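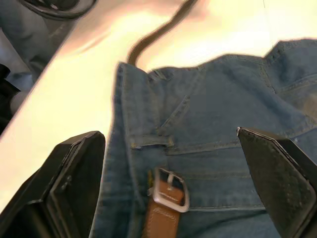 Flastcombe wardrobe store: denim and trousers

Repacking of the denim section began in August, after the move from the old rooms at Darnanside. The section holds 384 garments, of which 263 are jeans. Each pair is laid on a white table, checked along the waistband and seams, then folded and given a shelf number. Belts are a frequent query. A brown leather belt still threaded through the loops, as on the blue pair at the top of the page, is entered on the same card as the jeans and gets no number of its own. The bar tacks at the ends of each belt loop are checked first, then the double-stitched seams of the yoke, then the back pockets. Light tan or gold thread on mid-blue denim shows a later repair quickly if the match is poor.

Notes for use with the gallery

Fading: graded 1 to 4 against the Barros cards. Slight fading is grade 2. Grade by the back panels and ignore the knees.

Folding: legs together, back pockets outward, one fold at the knee and one below the seat. Jeans with a belt left in are folded with the buckle to the inside and a sheet of tissue over it.

Boxes: Trustari long boxes, lid label facing the aisle. Six pairs to a box, five if any of them has a belt. The first 100 pairs were boxed to the older scheme of eight and will be redone when shelf space allows.

Waist sizes: measured flat and doubled, in centimetres. The maker's label is copied on to the card but is not used for sorting.

Corrections to card entries should go to Ademir Bastos at the Flastcombe store, quoting the shelf number. Corduroy and moleskin are listed on the next page.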